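[cludeck-users] Re: Operator drift when teaching by remote control

Date: October 11, 2026
List: cludeck-users
Subject: Re: Operator drift when teaching by remote control

> We have now recorded 150 demonstrations of the tray task by hand
> guiding and another 150 by remote control, same arm, same trays.
> The policy trained on the hand-guided set does the job tolerably.
> The one trained on the remote set gets to the tray, stops, and
> hovers over it like a man who has forgotten why he came into the
> kitchen. Has anyone else seen this? We are on Cludeck with the
> Itier handset and the default smoothing. I am reluctant to throw
> away 150 recordings if there is something to be salvaged from them.
> The operators swear they did nothing different.

Operators always swear that. I have sworn it myself, with the log open in front of me showing a pause long enough to drink a cup of tea in.

We had your hovering at Drisville last year and spent far too long blaming the network. In the end I plotted fingertip speed against time for a batch of remote runs, and every one of them had a flat stretch just short of contact. The operator was checking the wrist view, checking the side view, checking the wrist view again, and then going in. Perfectly sensible behaviour in a person. The arm learned it faithfully, minus the part where you then go in, as it had no idea what the pause was for.

With hand guiding you don't get the flat stretch. You've got your hand on the thing, you can feel where the tray is, and you simply push. The price is that your forearm turns up in the side view for most of the run, and you may end up with a policy that waits politely for a forearm to arrive. Pick your poison.

Some things to try before you bin anything:

Trim the pauses. Cludeck will cut any stretch where the commanded speed is under a threshold, but it does it over the whole recording, so it will also remove the wait while the gripper closes. You want that wait. We mark the gripper events first and trim only outside them. Crude, but it rescued most of our remote set.

Turn the smoothing down. The default on the Itier handset is meant for demos in front of visitors, where nobody wants to see a wobble. It adds lag, the operator feels the lag and slows down to suit, and you have recorded the operator coping with your filter. I'd halve it and then see who complains.

Give them one view to work from. If the policy is only going to get the wrist camera, the operator should only get the wrist camera. They will grumble. Ours said it was like buttering toast through a letterbox. The first 25 runs each were dreadful and we dropped the lot, but after that they stopped hesitating, having nowhere else to look.

On that last point, do look at what the wrist camera really gives you over a whole run, including the approach and the retreat. I had assumed ours spent its life looking at the work. I went through a recording of 2963 frames one wet afternoon and a depressing share of it was like this:
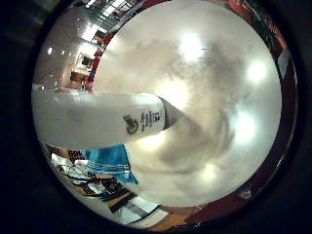

Wrist camera, remote session. One finger, six ceiling lights in the middle of the view, and the rest of the room round the rim.

The fisheye lens is very generous with the ceiling. You can see the fingertip well enough, but there's precious little in the centre of the view to tell anyone, human or otherwise, how far it is from anything. If your operators are getting views of that sort on the way in, I'm not surprised they stop and have a think. It also gives the policy a fine chance to learn the lights. I've no proof that ours did, though I did move the arm to the other bench and it went to pieces, so draw your own conclusions.

What we do now is start each recording with the wrist already turned towards the tray, and throw out the retreat altogether. The retreat is scripted. There was never any need to teach it, and I can't remember who thought there was. It may have been me.

As for mixing your two sets, I'd be careful. We tried it with the Tai arm, half and half, and got something that sometimes pushed in briskly and sometimes dithered, with no way of telling which you'd get on a given morning. If you must mix, trim the remote set first and check that the approach speeds look alike. If they still differ by a lot, train on the hand-guided ones and keep the remote ones for testing.

Could you post a speed plot from one of the hovering runs? Unsmoothed, if the handset kept the raw values. It does keep them, but only if you ticked the box before recording, and the box is on the page with the battery settings — I have raised this twice. Also say whether the gripper close is triggered by a button or by squeezing. With the squeeze version people start squeezing early, and that is a whole other message.

--
Drisville handling lab
cludeck-users: please trim your quotes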